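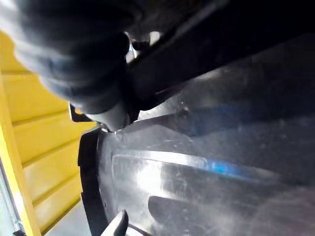

Search this site Enter keywords

The baker behind Cerar opens the door at 4 in the morning and has the first loaves out before most of Viltoder is awake. She has run the shop for 14 years, the last six of them on her own.

"I never wanted a big place," she says. "I wanted one oven and a counter, and that's what I've got."

She learned the trade in Bretari, at a factory bakery that made sliced white for supermarkets. The work was steady but she didn't enjoy it. "You pressed a button and watched. I could have been making bricks."

Rye is what people come for now. She makes it with a starter she has fed since her first winter here, and each loaf takes 20 hours from mixing to shelf. The flour comes from the mill at Kos, which raised its prices in November.
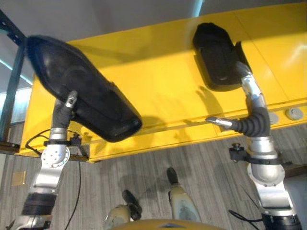
"I put the large loaf up once and left the small one alone," she says. "The small one is what the pensioners buy."

A large loaf weighs 500 grams more than a small one and keeps for a week in a cloth. She doesn't like plastic bags — the crust goes soft by evening — but she will give you one if you ask.

Has she thought about taking on an apprentice? She has had two. One left for the army and the other couldn't manage the hours. "He was good with dough. He was bad with mornings."

She closes at noon, sleeps until three and mixes again after supper. In August she shuts for a fortnight and goes to her sister's, where she eats shop bread and doesn't complain about it.

Shared 468 times

3 comments

The seeded one is better than the rye, sorry.

Does she still do the plum buns in autumn? We moved away and I miss them.

Yes, she does, but get there before nine.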